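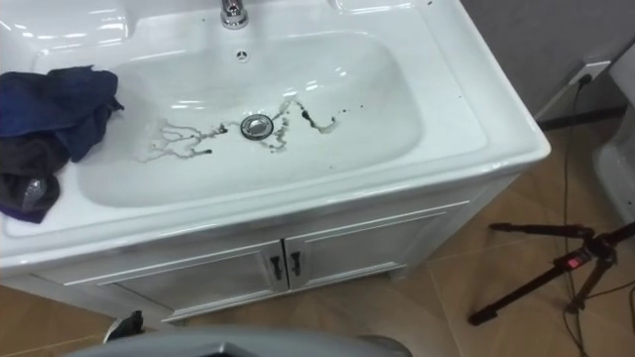

The practice sink, with the streaks and the cloths in place and the gripper at the lower left.

HEDEL WORKSHOP SHARES PLANS FOR ITS SINK-WIPING ROBOT

2018-02-20

The Hedel shared workshop is releasing the full plans for Brido, a home-built robot that its members are teaching to clean a bathroom sink. The drawings, the parts list and all 3,732 lines of code can be had free of charge by anyone who wants to try a build of their own, and we can't wait to see what people do with them!

Brido has been put together in evenings and spare afternoons by members of the workshop, most of whom had never worked on a robot arm before they joined. It has a gripper for picking up a cloth, a camera at the head looking down at the job, and a control box that started life on a kitchen table and still has the jam jar lid holding its fan in place. The arm is on its second set of shoulder gears. The first set stripped on a night when a lot of people had come to watch, and the drawings for both are included, with the bad ones clearly marked.

"I wanted a job that I really do every week and really don't enjoy," said Charmaine Jacobs, who began the project and wrote much of the code. "A sink is lovely for this. It's curved, it's shiny, the tap gets in the way and the dirt never lies where you would like it to. If you can get an arm to follow the inside of a bowl without banging into it, you've learned a huge amount, and you've learned it on something that every home has."

The shine has been the hardest part. Ceramic throws back the light from the ceiling, and early versions of the code took those bright patches for edges and steered round them with great care, leaving the dirt alone. Members tried dimming the lights, which helped the robot and annoyed the people. The present code compares several views of the bowl before it decides where the surface is – slower, but far more dependable. 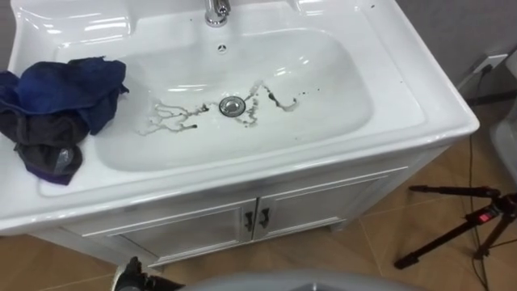
Dark streaks on a white bowl make a good test, as they are easy to tell apart from the ceramic and they come in awkward shapes. Thin branching lines are harder for Brido than one solid patch. It has to choose between following each line and wiping the whole area, and at the moment it wipes the whole area. A member known for strong views on the matter is writing the other version, and both will be offered so that builders can compare them.

Cloths have taken up nearly as much time. A crumpled cloth never looks the same twice, and the gripper has to find a fold it can close on without taking hold of the rim as well. The newest fingers, drawn up over the winter, are narrower at the tip and have a strip of soft rubber glued inside. The notes explain how to cut the strip by hand. Please do read the page on glue before starting, it will save you an afternoon.

Two people with ordinary tools should be able to manage the build. The printed parts need 700 grams of plastic, and the heaviest single piece is the base of the arm. No special workbench is called for, but the base must be fixed down firmly before the motors are switched on, and there should always be someone within reach of the stop button. Brido is a project for learning and tinkering. It isn't a finished household product, and it should not be left to work alone.

The control code borrows its timing section from Zúñiga, an earlier Hedel build that sorted screws, and anyone who made one of those can reuse the same power supply. The camera software is called Iment. It was written from scratch for Brido and is the piece that the team would most like other people to pull apart, test and improve. Reports of odd results are very welcome, above all from anyone with a coloured sink – every trial so far has been on white.

The workshop is also printing 200 copies of the building guide for people who prefer paper on the bench. They can be collected from the front desk during opening hours, one per household please. An open build session is planned for July, when visitors will be able to fit a gripper themselves and try moving the arm by hand. Children are welcome with an adult.

Questions about the plans, and offers of old taps and basins, should be addressed to Charmaine Jacobs at the Hedel workshop.

ENDS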